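Projets étudiants > Robotique > Retours d'expérience

Rapport de projet : la pince Zonduda et l'art de fermer sur du vide

Novembre, par Evdokia Mavromatis et Kosmas Kokkinos 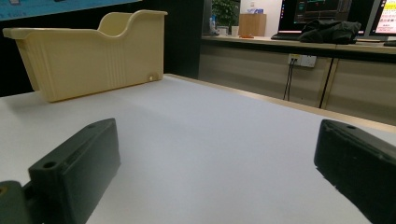

Le cahier des charges tenait en une ligne : apprendre à un bras à saisir un bac de rangement par le rebord et à le déposer plus loin. Nous avions prévu un chapitre sur la généralisation à d'autres objets. Il a été remplacé par celui que vous lisez, consacré à une vis.

1. Ce qui était prévu

Les démonstrations sont faites à la main avec la pince portable Zonduda, équipée d'une caméra et d'un capteur d'ouverture des doigts. Chaque prise est enregistrée, puis le logiciel Plirkport recale les images et les mesures d'ouverture. Nous avons collecté 2734 démonstrations, Kosmas en revendique la majorité et son poignet en témoigne.

2. Ce qui s'est passé

Au premier essai sur le bras, la pince descend vers le rebord, s'arrête avant de l'atteindre, se ferme avec beaucoup d'assurance et remonte. Le bras exécute ensuite la dépose, très proprement, de rien du tout. Nous avons d'abord accusé l'éclairage, puis l'apprentissage, puis la version de Plirkport, puis nous nous sommes accusés mutuellement.

Au quatrième essai, le défaut a changé de catégorie. Le bras a continué sa descente doigts fermés et a appuyé sur le bac, qui a glissé vers le bord de la table. L'arrêt d'urgence se trouvait de l'autre côté du poste, là où personne ne se tenait. Evdokia a fait le tour en courant. Le bac a survécu, la crédibilité de notre analyse de risques un peu moins.

3. La cause

La vis de fixation du capteur d'ouverture s'était desserrée. À partir de la démonstration 1000, la mesure dérive : l'écart atteint 4 mm en fin de collecte. Le modèle a donc appris fidèlement une pince qui n'existait pas. La courbe de dérive était visible depuis le début dans un onglet de Plirkport que nous avions fermé parce qu'il ralentissait l'affichage.

4. Corrections

- Frein-filet sur la vis, et contrôle du zéro toutes les 45 prises, doigts fermés sur une cale.
- Rejet automatique d'une série si le zéro a bougé.
- Seuil d'effort vertical sur le bras, avec arrêt immédiat.
- Bouton d'arrêt d'urgence tenu en main par la personne qui regarde le bras, et non par celle qui regarde l'écran.

Les prises postérieures à la millième ont été écartées. Le modèle réentraîné sur le reste saisit le bac, sauf quand on le présente tourné, cas que nous avions justement gardé pour la fin de la collecte. La reprise de ces prises est programmée au semestre suivant ; le poignet de Kosmas a été consulté.

À lire aussi
Banc Tzanetos : pourquoi le convoyeur repart tout seul
Atelier Grolville : bilan de la salle de robotique
Étalonner une caméra de poignet sans perdre son après-midi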